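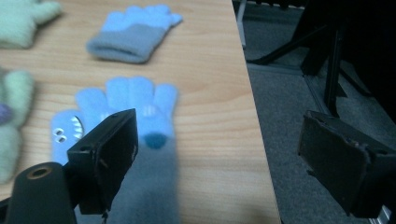
Knitted gloves on a table, seen from between the fingers of a hand-held gripper.

Teach the Hard Part by Hand
By Wafula Temba
January 12, 2024

Most people who want a robot to do a household job start with remote control. You sit at a station, move a pair of handles, and the arm across the room copies you. I worked that way at Nistetti for my first year, and I now think it is the wrong place to begin for anything made of cloth.

Take gloves. A knitted glove has five fingers that go where they like, and a cuff that rolls back on itself. To pair two of them, a person picks one up by the cuff, lays it over the other and lines up the thumbs. It takes a few seconds. With the handles it took me closer to 30, and much of that was spent fixing a bad grip I had made because I could not feel the yarn.

The recordings show it. They are full of pauses and small corrections, and a machine that learns from them learns the pauses too. We had 1,260 of these on the Garum project before anyone went back and watched a fair share of them. I made plenty of the bad ones.

A gripper you hold in your own hand is cruder. It has two stiff fingers and a camera that looks past them, and it will not let you do anything that two stiff fingers can't do. I like that about it. You find out within ten minutes which part of the job is hard. With gloves it is getting under the edge of the cuff without pinching the table.

My colleague Ásdís Hafstein disagrees with me, and she has a point. A person holding the tool can reach at angles the arm cannot, and can lean over the table without thinking. Some of what we show the robot is no use to it. She would keep remote control for the final stage, when the arm's own limits matter, and I would not argue with that. In May we tried 6 sessions in that order and I thought the work went better, though that is too few to settle it.

My quarrel is with buying the expensive station first. A small shop like Flalasen, which asked us for advice on sorting knitwear, does not need one to learn whether its job can be taught at all. It needs a table, a pile of its own stock and someone patient enough to pick up the same glove again and again. I told them to start with the worst gloves they had.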